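Wrist view, basket by the sofa: leader arm or by hand?
Posted by prendwood_ching in Teaching and Demos, November
4 replies

I've been recording clothes pick-ups from a basket on the floor, with the arm driven remotely from a Larkitz leader. 60 takes so far and 28 I'd keep. Most of the bad ones go wrong on the way down, when I steer too close to the sofa.
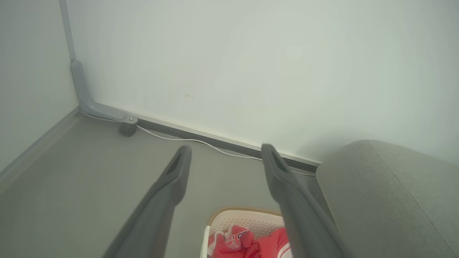 My question is whether to carry on with remote control or switch to moving the arm by hand. Tien-fu Fung says by hand is quicker to learn. I find I push too hard and the wrist twists.

Ching-wen Kan

klinhom_user
By hand, every time. You feel the sofa before you hit it. With a leader arm you're guessing the depth.

hukisitz4
Disagree. If you're holding the arm, your own hands end up in the wrist view and you have to throw those takes out. Stay remote and go slower. Also, do you start from the same pose each time?

prendwood_ching
No, I move the start about on purpose. Some takes begin higher up, with the basket only just in view. 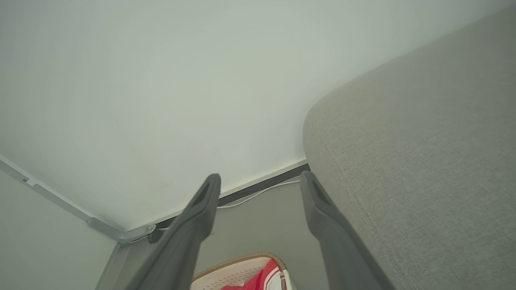 Wrist view, basket low down between the fingers.

hukisitz4
Fine, but make sure the rim is visible before you close in. I'd also tape that cable to the skirting board.

klinhom_user
Still say by hand. Hold it above the wrist joint and your fingers stay out of view. Try ten that way and compare.

Views: 2671 | Shares: 4

Recent threads
Leader arm drifts after a long session
How many takes before you train?
Folding towels by remote control
Gripper pads for thin fabric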